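Mesh chairs for a small shared office, and do we need a coat stand?
Forum: Desks, Rooms and Getting Sorted

chiyo_h
Hello all! We've nearly finished putting our workroom back together after the painting and I am so pleased with it I had to come and tell somebody. White walls of shelving, light desks, proper black mesh chairs, and I've been allowed a plant!! It's a little leafy thing in a pot and it lives on the desk next to my water bottle, where I can't forget it.

Two things I'd love opinions on. First, the chairs. We went for mesh with the tall curved back and I think they're wonderful, but Yasuo says mesh wears out your trousers and we should have got padded. Second, jackets. Everyone hangs them on the chair backs. Does it matter?

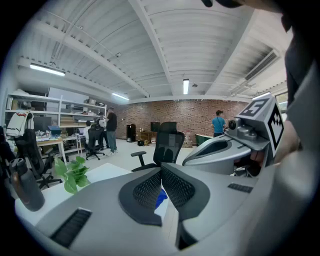
The shelves are the bit I'm proudest of, by the way. Tall white metal ones along the wall, and they've swallowed every cardboard box we own. I did the labels over 3 evenings with a pot of tea and enjoyed it far more than I should have.

lukian_ch
Lovely! Mesh all the way. I had a padded Wilach before and in June it was like sitting on a warm loaf. Never going back.

On jackets: leave them be. A coat stand in a small room is a thing you walk into.

y_shimada
Yasuo here, the trouser man. I stand by it. I've had two pairs go shiny at the seat, and the old padded chairs never did that. The backs are very comfy though, I'll give Chiyo that.

asuka_t
Shiny trousers is the seat, surely, so get one with a mesh back and a fabric seat? The Grovitz ones come like that and they're brilliant. We have four and they wheel about beautifully on a hard floor.

I don't agree with Lukian on coats. A heavy jacket on a mesh back drags on the floor when you lean, the hem gets run over by the castors and then you've got a black stripe up your nice white coat. Ask me how I know! Hooks on the end of the shelving, job done. The Brallo ones just clip on.

lukian_ch
Fair point about the castors. I wear a short jacket so it's never come up. Hooks I could live with.

junpei.n
Can I ask about the shelves? Are the heavy boxes at the bottom? Ours were 60 cm deep and everything at the back was lost for good, so we went shallower and it changed my life (small life, I know).

chiyo_h
Heavy at the bottom, yes, and the bins where I can reach them without a stool! I'll measure the depth tomorrow, Junpei. Hooks it is, I've ordered 4 to start with and Yasuo can have the first one for his spare trousers.

y_shimada
Make it the second one as well.

asuka_t
What's the plant? Mine keep going yellow.

chiyo_h
No idea, the label fell off before I got it home. Broad green leaves, very cheerful. I give it whatever's left in the bottle when I pack up.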